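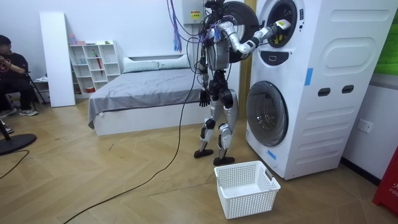 Household Manipulation: Report on the Trilteck Open Day
Group 5: Garba Akande, Ekaette Igwe, Ladi Olatunji
Module supervisor: Titilayo Danladi

1. Purpose of visit

The group attended the April open day at Trilteck to observe a humanoid robot handling laundry in a furnished test room. The visit supports section 3 of our project, which compares reach and grasp methods for soft items.

2. Set-up

The test room is laid out as a bedroom with a stacked washer-dryer. The robot stands on its own feet in front of the machine and is cabled throughout, with one black line running to the floor. A white plastic basket is placed below the lower door. A person remained seated at the side of the room.

3. Observations

The upper drum was the harder case. The right arm has to be raised to near horizontal before the gripper can enter the opening, while the left arm stays down beside the torso. The knees are kept slightly bent. The item near the gripper was yellow and easy to see against the drum.

Our host, Garba Ajayi, said that the control log for the session held 2343 entries, of which 425 were grasp corrections. We were not given the log and could not check how a correction was defined.

4. Limits

We had no access to joint data. Timing was done by hand from behind the visitor line and is not used in our results.

5. Further work

Repeat the reach test on our bench arm with the opening set at two heights. Ask Trilteck for drum dimensions.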